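当サイトではサービス向上のためCookieを使用しています。閲覧を続けると、Cookieの使用に同意したものとみなされます。［同意する］［設定を変更］

Riteoの収納ボックス「Orna」深型グレーを半年使ったレビュー

前に使っていた布のおもちゃ箱は、側面が立たなくなって処分しました。中身が少ないときに口が内側に倒れてくるタイプで、子どもが片手で口を広げ、もう片方の手でおもちゃを入れるという動作をいつもやっていました。下の子はそれができず、箱の横におもちゃを置いて「片づけた」と言っていました。置いた場所は確かに箱のすぐ横なので、叱るほどのことでもありません。ただ、毎晩それを箱に入れ直すのは私です。

替えるなら側面が硬いもの、フタのないもの、食卓に上げても邪魔にならないもの、と決めて探しました。候補に残ったのはDalisayの浅型トレーと、Riteoの「Orna」深型です。どちらも同じ通販サイト（Bidport）で扱っていて、値段は一個2000円、両者に差はありませんでした。深さが決め手でOrnaにしました。色は濃いグレーを選んで、二個買っています。

なぜ二個かというと、一個に全部入れると底のものを探すために結局ひっくり返すことになるからです。これは布の箱のときに毎日見ていました。二個あれば、探しながらもう一方へ移していけます。店舗の商品ページにそういう使い方が書いてあったわけではなく、パズル好きの義兄がピースを仕分けるときに箱のフタを使っているのを見て、同じことだと思いました。

■届いたときの状態

注文したのが水曜で、週末には届きました。二個が重ねて入っていて、間に薄紙が一枚挟まっていました。この薄紙はあったほうがいいです。紙を抜いて重ね直すと、ぴったりはまりすぎて抜けにくくなります。届いた日に試しに重ねてみて、外すのに少し手間取りました。今は重ねるときに古いタオルを一枚かませています。

においは初日だけ少しありました。窓際に一晩置いたら気にならなくなりました。

バリ、つまり縁の尖った部分は、一個のほうの角に小さいのが残っていました。指でなぞるとわかる程度で、爪切りのやすりで落としました。もう一個にはありません。個体差だと思いますが、小さい子が使うものなので、届いたら縁をひと回り触って確かめてください。交換を頼むか迷って、やすりで済む話だったので連絡はしていません。

■形と大きさ

上から見ると長方形です。二個を長い辺どうしで付けて並べると隙間がほとんど出ません。うちの食卓に並べて、手前で子どもが遊んで奥の箱から出し入れする、という並べ方がいちばん多いです。

壁はしっかりしています。子どもが縁に肘をついてのぞき込んでも曲がりません。布の箱との違いでいちばん大きいのはここで、口がいつも開いているというだけで片づけの手数が減りました。下の子も立ったまま上から入れられます。入れるというより落とすのほうが近く、音はします。

音については後でまとめて書きます。

深さは、人形やコップの類を横にして入れて、その上にもう一段くらい重なっても縁を越えない程度です。ぬいぐるみには浅いです。うちはぬいぐるみを別のかごに入れているので困っていませんが、大きいぬいぐるみがある家では、二つ入れたらもう終わりでしょう。

持ち手はありません。縁に指をかけて持ちます。大人は問題なし。上の子は胸に抱えて運んでいます。下の子には、中身が入った状態では無理です。持ち手があればという不満は買う前のレビューでも見かけていて、Ramesh Malhotraさんという方の投稿には「穴をあけて紐を通した」とありました。うちはそこまでしていません。穴をあけると、風呂のおもちゃを入れたときに水が出てしまうからです。

■底について

この商品で評価が割れるのは底だと思います。

つやがあって、そのぶん傷が目立ちます。買って二週間くらいでもう細い傷が見えていました。硬いブロックを落とすのと、手でかき回すのと、両方でつくようです。奥の壁にも白っぽい筋がつきました。黒っぽいまだらな擦れ跡は、最初は汚れだと思って中性洗剤で洗い、メラミンスポンジでも擦りましたが、薄くなっただけでした。メラミンを使ったところは逆につやが落ちて、光の当たり方で違いがわかります。使わなければよかったです。

Bidportのレビュー欄では、Kiros Beyeneさんという方が底の傷だけを理由に星を二つにしていました。書斎で書類や文具を入れるつもりで買った人のようで、その用途なら気持ちはわかります。おもちゃ用であれば、私は傷を理由に星は減らしません。おもちゃのほうも傷だらけですし、傷が指に引っかかるようなことも今のところありません。

つやのある底でよかったと思うのは、拭きやすいことです。砂、菓子のくず、乾いた粘土のかけらが、固く絞った布巾のひと拭きで取れます。布の箱のときは、底の縫い目に入った砂を掃除機のノズルで吸っていました。あれがなくなったのは大きいです。

隅は少し丸くなっています。拭くときに布巾が入るので、直角の隅よりはずっと楽です。

■音

うるさいです。ここは期待しないでください。

床に直接置いて、上からブロックを落とすと、隣の部屋でもわかります。うちは集合住宅で、下の階の方に何か言われたことはありませんが、夜八時を過ぎたら落とさない、という決まりにしました。決まりは半分くらい守られています。

対策として試したのは次の三つです。

・底にフェルトを敷く　音はかなり減ります。ただし砂と菓子くずがフェルトに残るので、拭きやすさがなくなります。三日でやめました。
・箱の下にコルクマットを敷く　中でぶつかる音は変わりません。床に響く感じは弱くなったと思います。今も続けています。
・食卓の上で使う　下の階には一番よさそうです。天板に傷がつかないか心配でしたが、引きずらなければ今のところ平気です。

結局、平日の夕方は食卓の上、休日の昼間は床、という使い分けに落ち着きました。食卓は明るい色の木で、濃いグレーの箱を載せると重たく見えるのではと思っていました。実際に置いてみると気になりません。食事の前に下げるので、見た目を気にするほど長く載っていないというのもあります。

■片づけにかかる時間

買い替える前は、夕食前の片づけに毎日15分かかっていました。測ったのはキッチンタイマーです。上の子が「競争したい」と言うので、毎日測っていた時期がありました。

今は短い日ならその半分以下です。もちろん箱だけの効果ではなく、下の子が大きくなったのもあるでしょう。ただ、口を広げなくていい、立ったまま入れられる、という二点で確実に速くなっています。特に下の子が箱の中に入れるようになったので、私の入れ直しがなくなりました。時間より、こちらのほうがうれしいです。

逆に、細かい分類には向きません。仕切りがないので、入れたものは全部混ざります。一度、厚紙で仕切りを作ってみました。初日の夜には倒れていて、翌朝には船になっていました。以降、仕切りは作っていません。

■何を入れているか

普段遣いの箱にしているので、その日よく遊んだものが入ります。上の子の緑の人形、ブロックの大きいもの、アヒル、コップなど、種類も大きさもばらばらです。細かいブロックは別の缶に入れています。Ornaに入れると底に溜まって、上のものを全部どけないと取れません。

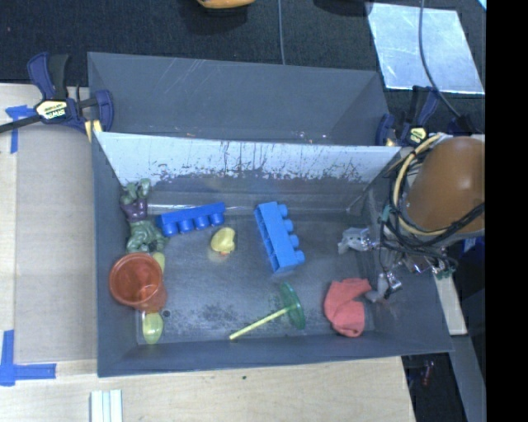
大きいブロックは、濃い青も水色も見つけやすいです。グレーの底に対して、たいていの色は目立ちます。店舗には白もありましたが、白だと淡い色のものが紛れそうです。うちには黄緑の半透明の、卵のような形のものがあり、これはつやのある底だと光って案外わかりにくいです。黒やこげ茶の小さいものも探しにくくなります。そういう色のおもちゃが多い家は白のほうがいいかもしれません。

コップについては、もともと台所のものでした。赤っぽいオレンジのプラスチックのコップで、アヒルの風呂ということになってから台所に戻ってきません。こういう、おもちゃと台所用品の間にあるものの行き先がはっきりしたのも、口の広い箱にした結果です。以前は洗ってコップ立てに戻し、また持っていかれ、を繰り返していました。今は箱に入れておいてもらい、週末にまとめて洗います。

縁が高めなので、丸いものが転がり出ないのも助かっています。浅型トレーのほうを買っていたら、ここは不満になったはずです。食卓から丸いものが落ちると、たいてい冷蔵庫の下に入ります。

もう一方の箱は、さっき書いたとおり移し替え用に空けておくのが基本です。といっても毎日空いているわけではありません。図書館の本が入っていることもありますし、洗濯ばさみが入っていた日もあります。空けておく箱というのは家族に説明しにくく、気がつくと誰かが何かを入れています。

■洗い方

月に一度、風呂場で洗っています。中身を出してシャワーをかけ、食器用の中性洗剤とスポンジの柔らかい面で洗うだけです。立てかけておけば乾きます。縁の裏側に折り返しがあって、ここに水が残ります。伏せて置くと折り返しに溜まった水がいつまでも乾かないので、壁に斜めに立てかけるのがいいです。

シールは貼らせないほうがいいです。上の子が側面に貼ったシールを剥がしたとき、のりが残りました。ドライヤーで温めて、消しゴムで擦って、どうにか取れたものの、そこだけ少し白っぽくなっています。メーカーの紙には使用温度のことが書いてあったはずなので、ドライヤーを使うなら弱で短めにしてください。私は強で当ててしまいました。

■Dalisayの浅型と比べて

買わなかったほうの浅型は、同じ保育園に子どもを通わせているBezawit Workneh さんの家で使わせてもらいました。あちらは持ち手の穴があり、軽く、子ども一人で運べます。塗り絵や工作にはDalisayのほうが向いています。中身が一目で見渡せるので、のりやはさみを探す時間がありません。

一方で、人形やコップのような高さのあるものを入れると、すぐ縁を越えます。重ねて棚にしまうこともできなくなります。あちらの家でも大きいおもちゃは別の箱に入れているとのことでした。

値段が同じなので、何を入れるかで決めればいいと思います。両方あるのが一番いいのでしょうが、置き場所がありません。

■置き場所

うちの棚は奥行きに余裕がなく、Ornaを横向きに入れると手前に少しはみ出します。縦向きなら収まりますが、そうすると二個並びません。買う前に棚の奥行きを測ったのに、縁の出っ張りを勘定に入れていませんでした。商品ページの寸法は底面のもので、縁はそれより広いです。ぎりぎりの棚に入れる予定の方は、およそ50ミリの余裕を見ておくと安心です。うちは足りませんでした。

今は一個を棚に、もう一個を棚の上に置いています。棚の上のほうは、床から90センチくらいなら上の子が自分で下ろせるかと思って試しましたが、中身が入っていると危なっかしいので、大人が下ろすことにしています。

■よかった点

・口が開いたままなので、立ったまま入れられる
・側面が硬く、縁に体重をかけても曲がらない
・底も隅も拭きやすい
・濃いグレーは、明るい色のおもちゃが見つけやすい
・並べたときに隙間がほとんどない

■気になった点

・音が大きい
・底の傷が早いうちから目立つ
・持ち手がない
・そのまま重ねると抜けにくい
・縁のバリ（一個のみ）
・商品ページの寸法に縁が含まれていない

星をつけるなら四つです。減らした一つは音の分で、傷の分は引いていません。床に置いて使うことが多い集合住宅の方なら、三つになると思います。

買い足すかどうかは考え中です。三個目があれば風呂のおもちゃ専用にできます。夫は、三個目を買ったら三個とも埋まるだけだと言っています。移し替え用の箱にいま洗濯ばさみが戻ってきているので、反論しにくいところです。とりあえず次のセールまで待って、白の現物を店で見てから決めます。

追記：コメント欄でSelamawit Negashさんから、フタは別売りであるのかという質問をいただきました。私が買った時点では見当たりませんでした。板を載せて代用するなら、縁に滑り止めのテープを貼っておくとずれにくいそうです（これもコメント欄で教えてもらいました。自分では試していません）。

新着レビューをメールでお届けします。メールアドレスを入力して［登録する］を押してください。配信はいつでも停止できます。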